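Workplace Safety > Checklists > Tables & Workstations

Workstation Walk-Through: Brick Table and Surrounding Floor
Tivard site, second floor, open office

14 shares | 2 comments

This website uses cookies to remember your settings. Accept | Manage choices

Walk-through done on a Tuesday, starting at 9:30 a.m., with the table in use. Items are marked OK, FIX or WATCH. Comments follow each item where there was something to say. FIX items go to the Ullberg office the same day. WATCH items are looked at again on the next round in June.

TABLE

1. Surface clean and free of sticky spots. OK
White top, smooth. There is a faint gray streak near the middle and a few specks. Wipe with a damp cloth, no scouring pads. The last table was ruined with scouring pads.

2. Table stands level and doesn't rock. OK
Pushed down on all corners. One foot was adjusted last month and has held.

3. Load on table within limit. OK
Limit for this model is 157 pounds, spread evenly. Toy bricks and hand controllers come nowhere near it. The limit is there for people who sit on the table. Do not sit on the table.

4. Edges smooth, no chips or raised trim. OK

BRICKS AND SMALL PARTS

5. Bricks in use are whole, with no cracks or sharp corners. OK
Red bricks, the studded interlocking kind. Run a thumb along the long edges before putting them out. Cracked ones go in the trash, not back in the Zeka bin.

6. Only the bricks needed are on the table. OK
The full set is 200 pieces and stays in the bin with the lid on. Last round there was a pile at the front edge and several ended up on the carpet.

7. Bricks kept back from the edge. WATCH
They drift forward during work. Push them back toward the middle at each break. A brick underfoot on carpet tile is easy to miss and will turn an ankle.

8. Floor checked for dropped pieces at end of session. WATCH
Was skipped twice on the last sheet. Check under the chairs too, including between the casters.

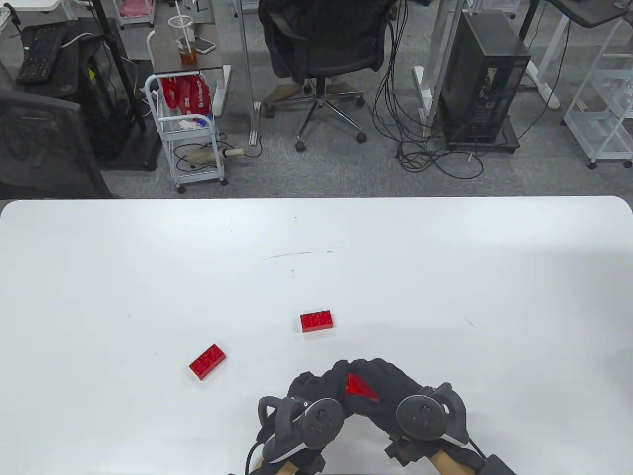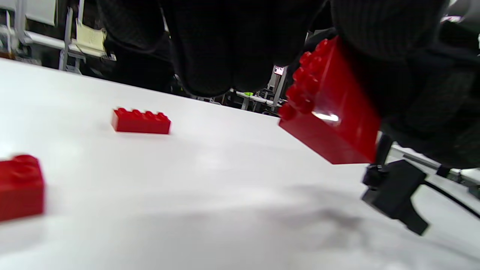 Red bricks and black gloves on the white tabletop.

HANDS AND GLOVES

9. Gloves in good condition, no holes or loose threads. OK
Replace when the fingertips wear through. Spares are in the Mfinanga cabinet, top shelf.

10. Glove fit. WATCH
The black fabric bunches up between the hands when both controllers are held. Pull it smooth before starting. Loose cloth can catch on a controller strap. Smaller sizes are on order.

11. Controller straps on the wrists. OK
Snug but not tight. Loosen at breaks.

CABLES AND HARDWARE

12. Cables routed away from the hands. FIX
Thin black cable runs across the white surface near the work area. Another hangs down from the left controller toward the front. Clip both and leave enough slack for a full reach. Do not use tape on the tabletop, it leaves residue.

13. Plugs and power strips off the floor. OK
Strip is mounted under the table. Not daisy-chained.

CHAIRS AND FLOOR

14. Chair casters roll freely, base not cracked. OK
Five-spoke chrome base, black casters. Gas lift holds its height.

15. Clothing on chair backs clear of the casters. WATCH
Dark fabric over the back of the chair behind the table. Hang coats on the hooks by the door.

16. Feet on the floor, not on chair bases. FIX
Beige shoes on the base of the same chair. Footrests are available, ask at the desk.

17. Carpet tiles flat, no lifted corners. OK
Gray tiles. Two were glued down again in the spring.

18. Walkway between table and side desk kept open. OK
Minimum is 3 feet. Measured with a tape at the narrowest spot.

ROOM

19. Room temperature near 70 at the start of the day. OK

20. Glare on the worktop. WATCH
The overhead light shines off the glossy bricks. If anyone reports sore eyes, switch off the row nearest the table and note it here.

SIGN-OFF
FIX items: 12, 16. WATCH items: 7, 8, 10, 15, 20. Keep this sheet in the binder by the door.

COMMENTS (2)

Second shift: Cable clips are in the drawer under the printer. The adhesive ones don't stick to this tabletop, use the screw clamp kind.

Facilities desk: Footrest delivered. Item 16 stays open until the next round.

Get new checklists by email. Subscribe | No thanks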